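How Does a Robot Open a Cabinet?

You open doors and drawers every day without thinking much about it. Your eyes find the handle, your hand goes there, and you pull. A robot can do this too, but each part of the job has to be written into its software first.

Software is the set of instructions a computer follows. The program in this article is called Navby. It was written by Heloísa Coutinho and Everaldo Frota, and it has one job, which is to open kitchen cabinets.

Step 1: Find the handle

The robot has a small camera near its gripper. A camera picture is only a big grid of colored dots, and the dots don't say "handle" or "door." Navby has to work that out. This part of the software is called perception.

Shiny handles are hard. A bright stripe of light on dark metal can look like an edge, and the program may think one bar is two thin ones. Heloísa trained Navby with pictures of 48 different handles so it would learn to ignore the stripes.

Step 2: Plan a path

Next, Navby plans how the arm will move. It tries out many paths inside the computer before the arm moves at all. Any path that would bump the door or the countertop is thrown away. Most plans are ready in 2 seconds.

Step 3: Close the gripper

The gripper has to hold the bar firmly but leave the wood alone. On a bar pull like this bronze one, a short post holds the bar away from the cabinet, and that leaves a gap to work in.

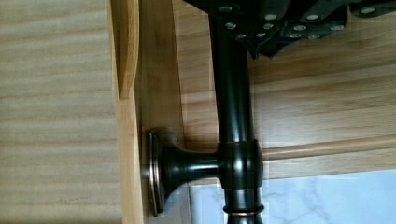
Step 4: Pull and check

A cabinet door swings in a curve. If the arm pulled in a straight line, the handle could slip or bend. Navby guesses the curve, pulls a little, and measures how hard the door pulls back. Then it fixes its guess and pulls again. It does this 22 times every second. This part is called control.

Words to know

Perception: working out what is in a picture
Planning: choosing how to move
Control: making small corrections while moving

Try it yourself

Close your eyes and open a cabinet slowly. Notice how your hand follows the door around.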